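Home | Course Units | Readings | Glossary | Contact

Household Waste and Small Towns
Handout for Unit 4: Sorting at the Source

Prepared by Periklis Lambrakis. Revised in July.

14 comments | 3 shares

Before you read this handout, please have the notes of Unit 3 near you, because I use again the words "stream," "residue" and "contamination." If you missed Unit 3, the glossary page is enough for today.

4.1 What we mean by sorting at the source

Sorting at the source means that the person who makes the waste also separates it, at the moment of throwing it away or shortly after. The opposite is central sorting, where everything travels together and is separated later in a plant. Most towns use a mixture of the two systems. A family may keep food scraps apart in the kitchen, while the dry materials go together in one truck and are separated by machines and by workers on a belt.

The difference between the two systems is mainly a difference of who does the work. In central sorting the town pays for it in money. In source sorting the household pays for it in time and in space. Students often forget the space. A kitchen of a small apartment has perhaps one free corner, and when a town asks for four separate containers, it is asking for furniture that the family does not have.

4.2 Streams

A stream is a group of materials that travel together. In this course we use the simplest division that still works in practice:

Wet stream: food scraps, coffee grounds, garden cuttings, paper that is dirty with food.
Dry stream: clean paper, cardboard, metal cans, bottles, hard plastic.
Residue: everything that no one will buy and that will not rot in a useful time.

Glass is a special case. When it breaks in the truck, small pieces enter into the paper, and the paper mill then refuses the load. For this reason many towns collect glass at a separate point. In the exercises we will suppose that glass is collected separately, unless I write something different.

Please notice that the same object can belong to two streams. A pizza box has a clean lid and a greasy bottom. The lid is dry stream and the bottom is wet stream. In class somebody always asks if a normal person will tear the box. Some will and many will not, and the design of the system must accept both.

4.3 The case of Arancibia

Our main case in this unit is the town of Arancibia. It is a good case for beginners because it is small and the records were kept by the same two people from the first day. Leandro Quezada managed the collection and Uriel Quezada, his cousin, kept the books. I thank both of them for permission to use their notebooks.

The trial began with 433 households in three neighborhoods. Each household received a sheet with instructions and was asked to keep wet and dry apart. The town did not give any containers in the first phase. It was supposed that everybody has a bucket.

After the first phase, 145 households were putting out two separate streams at every pickup. The rest did it sometimes or never. The town council was disappointed, but if you compare with other trials in the reading list, it is not a bad start for a system with no containers and one sheet of paper.

Uriel then made short visits to the homes that had stopped. He did not use a questionnaire. He asked to see the place where the waste was kept and he wrote down what the people said. From his notebook we can group the answers in this way:

a) The smell of the wet stream, above all in the warm months.
b) Doubt about certain objects, so that it felt safer to put all together.
c) The two buckets looked the same, and guests or children used the wrong one.
d) The pickup for the wet stream came too early in the morning.

Answer (c) was a surprise for the town. It is also the cheapest to correct, and we will study it in more detail.

4.4 Telling the containers apart

A person who throws something away gives very little attention to the action. The hands are maybe full, there is water running, somebody is talking. In this condition people do not read. They go by color, by shape and by place, and the order of these three depends on the home.

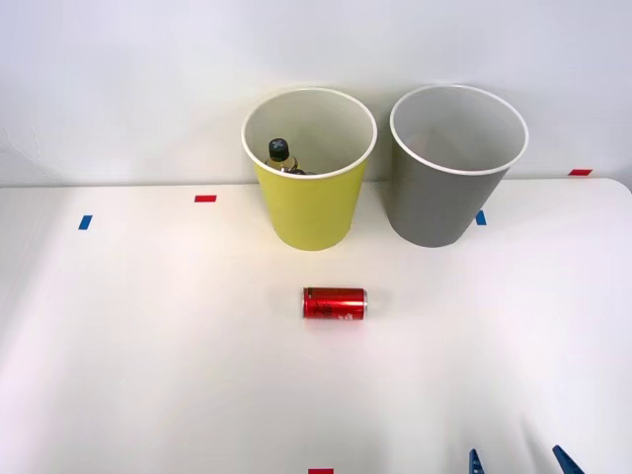

Color works well when it is the same in the whole town. If the street container for the wet stream is brown and the kitchen one is blue, the family has to learn two codes. When Sorero, the company that supplied the second phase, asked which colors the town wanted, Leandro's answer was that the color was less important than the agreement. The school, the market and the homes should all use the same.

You must also remember that not every person sees color in the same way. Red and green are a difficult pair for a part of the population. A pair with one light and one dark is safer, because the difference remains also in a badly lit kitchen.

Shape helps when the light is poor or the person does not see well. A slot in the lid is good for paper. A round hole is good for cans and bottles. The hand learns the shape in a few days. The disadvantage is the price, since each container needs its own lid.

Place is the strongest of the three inside one home and the weakest between homes. If the wet stream is always on the left of the sink, the family makes almost no mistakes. A visitor does not know this rule. Written labels are useful for the visitor and for the first weeks, and they should use a drawing together with the word.

4.5 The second phase

In the second phase the town made three changes. It gave two kitchen containers to each household of one neighborhood, it moved the wet pickup to 9:30 a.m., and it printed a list of doubtful objects to hang on the wall. Tadeo Quezada drew the list by hand and it was later copied by the town of Rindura.

Of the 86 households in this neighborhood, 83 accepted the containers. Be careful with this number! To accept a container is not the same as to use it. One of the weak points of the report is that it puts acceptance in the summary, where a reader in a hurry will take it for participation.

A second weak point is that the three changes were made together. We cannot say which of them had an effect. If you design a trial for your final project, please change one thing at a time, or keep one group without any change for comparison.

4.6 Measuring contamination

Contamination is the part of a load that does not belong to its stream. It is given as a share of the weight. The method in our course has four steps.

1. Take one bag from each street, without choosing.
2. Empty the bags on a clean sheet and mix.
3. Separate by hand what is wrong and weigh it.
4. Divide by the weight of the total.

Wear gloves with a cut-resistant palm and closed shoes. Định Thân, who leads the field day, will check this before you enter the yard, and he sends people home without discussion.

Weight can deceive you. One wet diaper in the dry stream weighs more than many plastic wrappers, but the wrappers can be a bigger problem for the buyer. Write always both the weight and a short list of what you found.

4.7 Exercises for the next meeting

Exercise 1. Keep a diary of your own waste for one week. For each object write the stream and whether you had a doubt. Bring only the doubts to class.

Exercise 2. Read the Lumgate report, sections 2 and 5. The authors say that a weekly pickup of the wet stream is enough. Write half a page on the climate for which this can be true.

Exercise 3. Using the figures of Arancibia, calculate the rate of full participation in the first phase. Then explain in your own words why it is not correct to compare it with the acceptance rate of the second phase.

Exercise 4 (optional). Draw a plan of your kitchen and mark where two containers could stand. If there is no place, mark what would have to move.

The written exercises should be handed in on paper, with your name on each sheet. Questions about the field day go to Định and questions about the readings come to me.

Share this page (3) | Comments (14)
Previous: Unit 3 | Next: Unit 5, Collection Routes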